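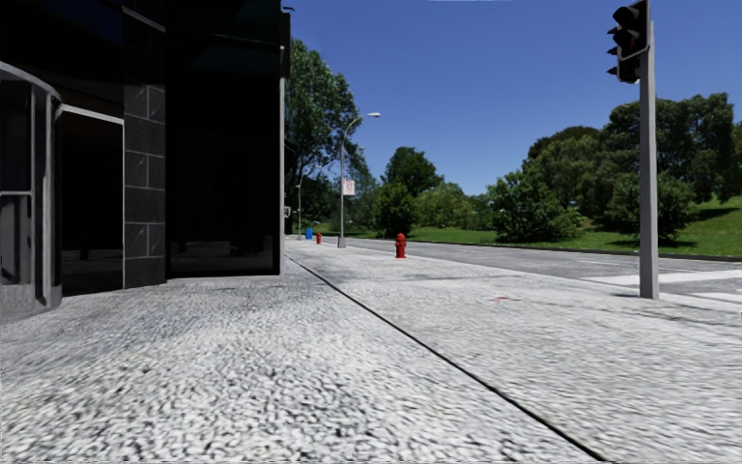 Blue sky, gray pavement. Colors for the Trulside swap

Board: Paper Crafts > Swaps and Challenges
Topic: Trulside color swap, cardstock weight??

inkymarguerite wrote:
Ok so sign ups close Thu 8 September and I still don't get the cardstock rule. Page one says "heavy base, light layers" and thats it. Heavy meaning what. I have a stack of Lisden white that folds fine but gets a bit floppy once there's anything on the front. Is that ok or do I need to buy something? Don't want to make the whole batch and have them sent back.

Colors are deep blue, pale gray, black and one bit of red, right? Red optional?

paperpup_3 wrote:
Red is NOT optional. One small touch. Stamped, punched, whatever, but it has to be there.

Lisden is fine for the base. I used it in the March swap and nobody complained.

scoreboardsue wrote:
I complained lol. Not to you. But I got a couple of cards in March that arrived bent right across the front, and both were on Lisden. Its a nice smooth white, takes ink great, just not a base for me. Layers yes.

paperpup_3 wrote:
Bent in the mail is an envelope problem. Put a piece of chipboard in there.

scoreboardsue wrote:
Chipboard puts you over on postage. Every time. For a swap where you mail 2 packs that adds up.

Yichen Xu wrote:
Hosting this one, so, quick answers —

Base: anything that stands up on its own with the layers glued on. Make one, stand it on the table overnight. If it's flat by breakfast, go heavier. Lisden ok if you double it.
Red: required, small. Thumbnail size or less.
Black: as an accent or a frame please. Had people asking to do an all black card with a gray strip. No.
Sentiment: any, or leave it blank inside.

Will fix page one tonight when I'm home.

inkymarguerite wrote:
Thank you!! Doubling it then. Wet glue or tape for that? Last time I glued two sheets together they curled up like a potato chip.

tapegun_terry wrote:
Tape. Edges plus a big X in the middle. Wet glue on full sheets curls unless you press it under books and who has the time

brayer_bea wrote:
Disagree, glue is way better if you go thin. Brayer it out, press under something heavy, leave it till next day. Tape lets go after a while. I have cards from years ago where the front panel just slides off when you pick it up. Glue ones still perfect.

tapegun_terry wrote:
What tape though. The cheap stuff yes, it dries out. Trovano tape has never let go on me. Went through an 800 inch roll this summer, not one panel off.

brayer_bea wrote:
This summer isn't years ago Terry

tapegun_terry wrote:
fair

Shaohua Fang wrote:
Different question, sorry to barge in. For the deep blue, does it need to be ink or can it be patterned paper? I have a blue pad with tiny white dots I've been hoarding. Also is a blend ok, darker at the top fading down? I did one last night with two blues and a big brush and love it, but it's not exactly ONE blue.

Yichen Xu wrote:
Blend is great. Dots ok if it still reads as blue from across the room.

scoreboardsue wrote:
Wait, last time patterned paper was out. I had to redo three of mine. Did that change?

Yichen Xu wrote:
Last time had a different host. Sorry about your redo. Patterned is in for this one, going on page one too.

scoreboardsue wrote:
Ok. Slightly annoyed but ok. Would be nice if the rules carried over from swap to swap. I plan my paper orders around this stuff.

paperpup_3 wrote:
They change with the host, always have. Thats half the fun

scoreboardsue wrote:
Your half

inkymarguerite wrote:
Shaohua what brush are you using for the blend? Mine go streaky every single time. I get a hard line where the second color starts, and then I scrub at it and the paper pills.

Shaohua Fang wrote:
Big soft one, kind of a makeup brush shape. Start off the paper on a scrap and come in with circles. Light color first over the whole panel, then the dark from the top edge, then back over the join with the light again. Don't press. If it pills its the paper or you went too hard, let it sit a bit and come back. I also did the gray panel with splatter, black ink watered down and flicked off an old toothbrush. Cover your table. I did not cover my table.

brayer_bea wrote:
Splatter on gray is so good. I do white first, let it dry all the way, then the dark gray. Looks like stone. Add a line with the scoring tool on the diagonal and it breaks it up nice.

pixiepunch wrote:
Is there still a spot? Just saw this. Never swapped before. How many do I make and do I have to be any good lol

Yichen Xu wrote:
Still room. You make 3, you get 3 back. And no, you don't have to be good, first timers get paired with someone patient. Send me a message with your mailing address, don't post it in here please.

pixiepunch wrote:
Messaged! Do I need the fancy tape

tapegun_terry wrote:
yes

brayer_bea wrote:
no

scoreboardsue wrote:
Use what you have. And go easy on bulk on the front, no big gems or wood bits, they punch through the envelope. Learned that one the hard way.

inkymarguerite wrote:
Update, doubled the Lisden with tape, stood it up last night, still standing this morning. Slight lean. Calling it good. Now hunting for a red that isn't orange on white, every pad I own goes orange when it drys.

Shaohua Fang wrote:
Stamp it twice without moving the block. Or punch it out of red cardstock and skip ink altogether, thats what I ended up doing.

Yichen Xu wrote:
Page one is updated. Read it again before you mail, the envelope part is new.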